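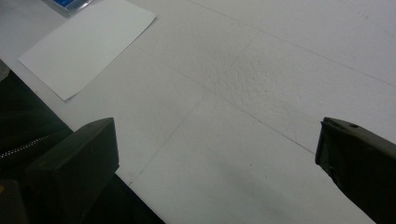 White tabletop in cool, even light, with grey shading to the right.

Category: Course Materials > Interior Studies > Evening Classes
Last updated: January
Print this page | E-mail this page

Light in the Workroom, Handout 3: Shadow, Glare and White Surfaces
Notes by Imani Ogola, Drosside Evening School

Please read these notes before Saturday. In the last handout we spoke about the amount of light. Now we speak about its quality, and this is the part which students find more difficult, as we have good words for "bright" and "dark" but few words for the rest.

1. Hard light and soft light

A small source gives hard light. The sun on a clear day is small in the sky, so the shadow of a chair has a sharp edge. A large source gives soft light. A cloudy sky is very large, and under it the same chair has almost no shadow. Remember that "large" means large as seen from the object. A wide ceiling panel becomes a small source if the ceiling is very high.

For sewing, drawing and the repair of small things, most people want soft light from above and one harder lamp at the side. The soft light lets you see the whole work. The harder lamp shows the texture: a pulled thread, a scratch, a drop of glue. With soft light alone a surface can look flatter than it is.

2. The colour of white

The eye adapts. When you sit for some minutes under a yellowish lamp, a sheet of paper looks white to you. When you come in from the street, the same sheet looks yellow. For this reason you should never judge a paint sample in the first minute.

We describe the colour of lamps in kelvin. The lamps in our classroom are 4,000 K, which most people call neutral. Lower numbers are warmer and higher numbers are cooler. This confuses beginners every year – please write it on the first page of your notebook.

Two lamps with the same number can still show colours differently. In the Tistetti exercise you compared red wool under two such lamps, and in one group the wool became nearly brown. The number in kelvin tells you only the colour of the light. How well it shows other colours is a separate question, and you must look for a separate figure on the box.
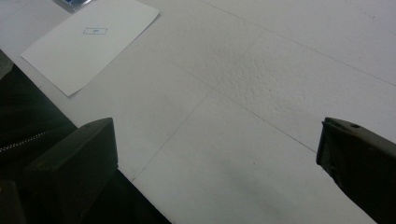

3. Reflection from walls and furniture

A matte surface sends light back in all directions. A glossy surface sends much of it back in one direction, and if your eye is in that direction you have glare. Moving the lamp is often enough to remove it. Try this before you buy anything new.

A pale matte wall works as a weak lamp. It fills the shadows on the side of the room where there is no window. A dark wall takes this help away, so the same lamps seem poorer after redecorating. A coloured wall gives its colour to everything near to it. Green walls are a common problem in rooms where people choose cloth.

In the Sevden workroom, which we visited, the end wall was painted dark blue up to the ceiling. The owner had then added a Smits floor lamp of 2,000 lumens in the corner, pointing at this wall. Much of that light was lost. We turned the lamp to the ceiling, which was white, and the whole end of the room became easier to use.

4. Shadows made by the person working

Someone who works with the right hand should have the side lamp on the left, and the opposite for the left hand. Otherwise the hand covers its own work. Two people sharing a bench need two lamps, or one long source above the middle.

Check also what is behind the chair. A window there puts the shadow of your head on the bench for part of the day, and in winter, when the sun is low, this part may be most of the afternoon.

5. Task for next time

Choose one room where you work. Make a plan of it, simple is enough, and mark every lamp and window. Then go in at three different times of day and write down:

– where the darkest place is
– whether the shadows are hard or soft
– any place where you have glare while sitting
– the colour of a plain sheet of paper, after five minutes in the room

Do not use the light meter for this task. We will measure later, and I would like you to look first. The worksheet is on page 68 of the course folder. Those who missed the Sevden visit can borrow the plan from me before class.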